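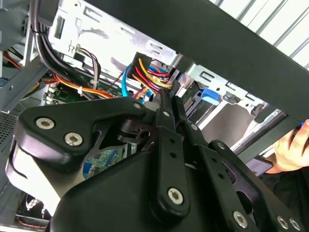

A reader wrote in after the last post to say that a gripper with this much metal in it has no business near a motherboard, and that I should put soft pads on the fingers before I break something. Fair enough. I ordered pads the same evening.

The project is still called Kimaro, and the goal is still the same: get the arm to unplug and replug drive cables inside an old desktop case. I picked cables because they are hard. They bend, they cross each other, and they spring back when you let go. A SATA plug also needs a straight pull, and my wrist joint has 6 mm of slop in it at full reach.

Most of this month at the Wurton shop went into that slop. I took the linkage apart, swapped the screws for hex-socket ones and put thread locker on all of them. Play is down to 2 mm now. The grip force was too high as well, so I cut the motor limit from 81 percent to 70. It holds a connector fine at that setting.

The log has 761 attempts in it going back to November. I threw out the early ones, as the camera mount had shifted and the calibration was wrong – my fault, I never tightened it.

Power connectors are next. They are stiffer than the SATA ones and the latch has to be squeezed while you pull, so I may need a different fingertip. I have a drawing for one and will print it in nylon when the shop printer is free. If it fits, I'll post the file.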